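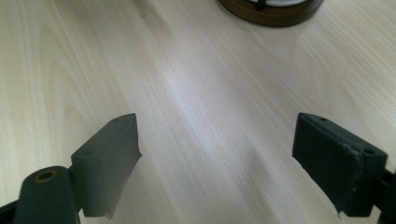
Figure 3. Two-finger gripper over the work table. The padding on both fingers is frayed at the lower corner.

4.2 Consumable parts and the yearly budget

In the first version of our plan we treated the gripper as one item with one price. After the first season of work at the Cillness site we had to correct this. The body of the tool is still in good condition, but the pads on the fingers wear much faster than we had expected. Figure 3 shows the kind of wear we mean: the edge of the padding is torn into loose fibers, while the finger blocks themselves can still be used. For this reason we now divide the cost into two lines, the tool and its pads.

The tool was bought from Flirkaseo for 1347 dollars, with the mounting parts included. Replacement pads are sold by Lonon in sets for two fingers, and one set costs 140 dollars when ordered alone. The price is lower for larger orders, but the pads must then be stored, and we do not yet know how the glue behaves after a long time on the shelf. We therefore did not use the lower price in our calculation.

To decide when a pad should be changed, we looked at two rules. The first rule is to change after a fixed number of working hours. We set this at roughly 500 hours, following the experience of the Nartey project, where a similar pad was used on flat and round household objects. The second rule is to change when fibers come loose along the edge. The second rule is easy to apply by eye, but it depends on the person who looks, and two operators did not always agree. In the present budget we use the first rule and keep the second one as an additional check.

We also considered a harder pad, offered at 156 dollars per set. It may last longer, but in our short trial in August it held smooth round objects less well – this was a small trial, and we do not want to draw a strong conclusion from it. A laboratory which handles mostly boxes could decide differently.

Working time for changing the pads is not included in these numbers. It is short, but the gripper must be calibrated again afterwards, and this should be planned together with other maintenance. Section 4.3 treats the calibration cost separately.

We use cookies to improve your reading experience. By continuing to use this site you accept our cookie policy. Accept | Manage settings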